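Storing a wool rug over the summer without moths getting in

Posted in Home & Textiles
2,201 views

Hello all, first time writing here although I have been reading for ages. My mother-in-law is moving to a smaller place and has passed on to us a wool rug that she bought long before I ever met my husband. It's a lovely thing, deep red with a border of little birds, and we have nowhere to put it until our floors are redone in August. So it has to live rolled up in the spare bedroom for a good while, and I am terrified of moths. We had them in a closet once and I lost two sweaters and a coat I was very fond of.

I've read that you should wrap a rug in plastic, and I've also read that you should never, ever wrap a rug in plastic. My sister swears by cedar blocks. The man at the hardware store tried to sell me mothballs, but the spare bedroom is where our grandson sleeps when he visits and I don't want that smell anywhere near him. Should I have it washed first? It looks clean to me, but I suppose they always do. And do I roll it with the pile facing in or out? Any help very gratefully received, and sorry this got so long.

Flotumia

Curden
Member, 341 posts

cedar does nothing once the smell fades. plastic is fine if the rug is dry. dont use a garbage bag

Davoud Taheri
Member

Hello Flotumia, and what a nice thing to be given! My family has had wool rugs underfoot for as long as I can remember, and I spent 15 years helping out in a cleaning shop on weekends, so I hope you won't mind a long reply to a long letter.

Yes, please do have it washed first, even if it looks clean. Moth larvae go for wool that has a bit of life in it, meaning skin oils, crumbs, pet hair and so on, and an old rug can hold an astonishing amount of all that down at the base of the knots. If a proper wash isn't in the budget, then vacuum the front, turn it over, vacuum the back, and turn it over again. Go slowly and leave off the beater brush, especially near the fringe (I once ate a good four inches of my aunt's fringe with a vacuum and heard about it at every wedding afterward).

After a wash, let it dry longer than you think it needs. I'd give it 7 days lying flat in a room with a fan going. The face of a rug feels dry long before the middle does, and damp wool shut up in plastic will smell like a wet dog and may well rot, and I think that is where the "never use plastic" advice comes from. They aren't wrong to worry.

On rolling: go with the direction of the pile. Run your hand along it like you're petting a cat, find the way that feels smooth, and start from the end the pile points away from. Pile inward is usual for a sturdy rug. If yours is old and the back feels stiff, ask someone to look at it before you roll it tightly. Use a cardboard tube in the middle if you can get one, and put a clean cotton sheet against the wool before anything else goes on. Then your outer layer goes over the sheet, and tape it to itself, never to the rug.

For that outer layer I like a big clear sheet, so you can look in without unwrapping.

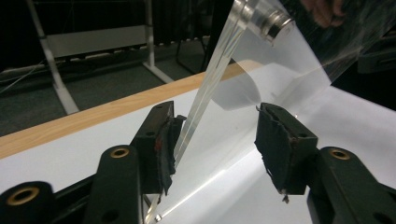
Clear plastic sheeting

Keep the roll up off the floor, lying down and not standing on its end, with nothing heavy on top. Then unroll it every couple of months on a dry day and look at both sides. You want to see if there are bare patches, little gritty specks or anything like a grain of rice made of fluff. I do mine on a Sunday after lunch and make whoever is in the house help me.

And I'm with you on the mothballs. Wool holds that smell for years.

Warmly,
Davoud

Ghaffari
Member

Agree with nearly all of that, except I wouldn't bother with the fan if you have a sunny porch. An hour or so on each side and the moths hate it. Not longer, though, or the reds will start to go. You could also put a couple of sticky moth traps in the bedroom. They only catch the males but at least you'd know if you had a problem. Mine are by the window, changed every time I remember, so not often enough.

Flotumia

Oh, thank you all so much! Davoud, I laughed about the fringe and then went and hid our vacuum from my husband. I've called Zelmont, the rug cleaners across town, and they can pick it up next week. Will ask them about the back, too, as it does feel a little stiff at one corner.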